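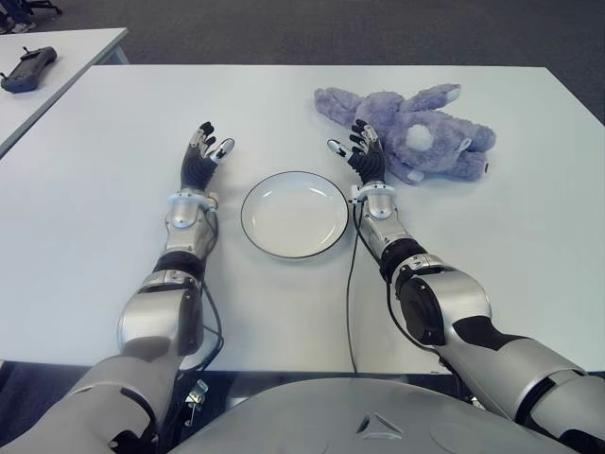
A plain white plate with a thin dark rim.

Tips I have stopped believing, and what I do instead

Thursday, May 2, 2019

Every spring the same cleaning advice goes round again, usually with bicarbonate of soda in it somewhere. I have been trying these things at home for years and keeping a list on the inside of the larder door. Most have been crossed off. What follows is the part of the list that deals with crockery, soft toys and glasses, as those are what people in Inville ask me about most.

Vinegar and bicarb together

Pour them both down the sink and you get a fine froth. You also get something very close to salty water. Each is useful alone: vinegar for limescale, bicarb as a mild scourer. Mixed, they cancel each other out, and I would sooner boil a kettle.

Grey marks on white plates

These look like scratches and usually aren't. They are metal left behind by knives and forks, sitting on top of the glaze. The tip I kept being sent was toothpaste. It does shift them, slowly, and leaves the kitchen smelling of mint. A cream cleaner on a damp cloth does the same job in less time. Rub gently, rinse well, dry. If the marks come back within the week, look at your cutlery, or at how you stack the dishwasher.

The Ronuvus crockery powder costs a good deal more than cream cleaner. I used a whole tub and could not tell which plates had been done with which.

Paper between stacked plates

Fair enough for anything with gilding or a rough foot ring. For everyday plates I think it's a waste of an afternoon. Lift them off the pile instead of sliding them and they'll be fine.

Freezing soft toys

The claim is that a night in the freezer cleans them. It does nothing of the sort. Cold may deal with dust mites if you leave the toy in long enough, but the mites are still in there, along with the jam. You have to wash it afterwards anyway.

For long or curly pile, read the label first. If it can be washed, put it in a pillowcase, tie the top, and choose the coolest gentle wash with half the usual liquid. No softener, whatever the bottle promises. Press the water out in a towel, never wring. Dry it flat, turning it now and then, and tease the fur apart with your fingers while it is still damp. A hairdryer on hot will frizz the ends of synthetic fur and there's no mending that.

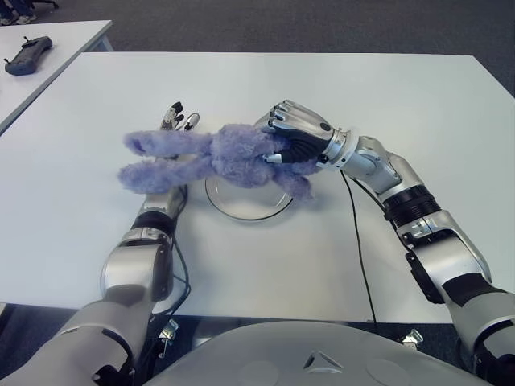
Mine went through at 30 in a pillowcase for years and came out fine, but the stuffing took 16 hours to dry and I'd have sworn it was done after four. Squeeze the middle before you put it back on the bed, or you'll have a musty smell by the weekend.

I have nothing to add to that except that airing cupboards are slower than people think.

Spraying the table before every meal 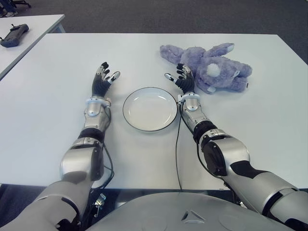
A white table and a round white plate.

White surfaces show everything, and so they get sprayed far more than they need. Half the smears I see are dried cleaner. Kushnir sell a surface spray in 350 ml bottles at a price I won't repeat. Washing-up liquid works: one drop in a bowl of warm water, wipe, then go over it with a cloth wrung out in clean water. Dry with a tea towel. Skip the last step and you'll have streaks, whichever bottle you bought.

Lemon is another one. It smells clean. On marble it will etch. 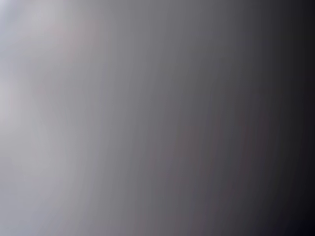 Virkov

Cloudy glasses are the last thing on the door. Soak one in plain vinegar for a few minutes and rinse it. If it clears, you had limescale, so check the salt in the dishwasher. If it stays cloudy the glass itself is worn and no powder, tablet or potato peeling will bring it back. Wash the rest by hand from now on.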